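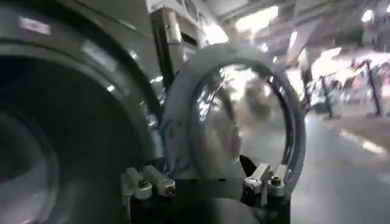

Donnelly Bench Notes
17 April 2019

Spent the morning on clear dome covers again. Putting what I know in one thread so I can stop typing it out in replies.

A dome in a ring has two jobs for you. Keep the dome clean, and keep the ring from moving. Most of the messages I get are about the first. Most of the trouble I see is the second.

Start with the ring. If it's held at the bottom only, with a clamp bracket on each side, both brackets have to pull the same. Tighten one all the way first and the ring leans toward it.

So go side to side. A quarter turn left, a quarter turn right, until the bolts are snug. Then check that the ring stands straight. Then the last bit.

Use the right key. Hex sockets round out fast if the key is a hair small, and then you're drilling.

If the two brackets aren't the same shape, mark them before they come off. I put a dot of paint pen on the left one and on the base next to it. Takes a few seconds.

Bolts go back in the holes they came out of. I push them through a piece of cardboard in the same layout.

Now the dome. Blow the dust off before you touch it. Dust plus a cloth is sandpaper.

Lukewarm water, one drop of dish soap, clean microfiber. Light pressure. Rinse the cloth more than you think you should.

No window cleaner with ammonia on plastic. No paper towels either. I ruined one in January with paper towels and it was a good one.

Smudges are hard to see straight on because the dome throws the whole room back at you. Turn the lights off on one side and look from low down.

If the smear moves when you move your head, it's a reflection. If it stays put, it's on the dome. I have scrubbed at a reflection for longer than I'd like to say.

Check the inside edge where the dome meets the ring. Grit sits in there. A soft toothbrush gets it out. Brush along the seam, don't dig across it.

Scratches: if your fingernail doesn't catch, polish will probably do it. I use the Sarnoser fine paste, small circles, two passes, wipe, look. If your nail catches, order a new dome.

The last one I ordered came from Pulmont and took 8 days to get to Unddale. It was wrapped fine. Leave the film on until the ring is clamped.

Someone asked if you can glue the dome into the ring. You can. Then you can't clean the seam, and when it scratches you're buying a ring too. I don't.

Someone else asked about thread locker. On the bracket bolts, a little of the removable kind is OK. Keep it well away from the dome. Some of them craze plastic just from the fumes.

I keep a notebook of covers cleaned or swapped since I opened the shop. Up to 203 with this morning's. Cracked by overtightening: more than by dropping.

Will add to this if I remember anything. Base plates need their own thread, that one's longer.

Forgot one. Wash your hands before you fit the dome. Fingerprints on the inside mean taking it all off again.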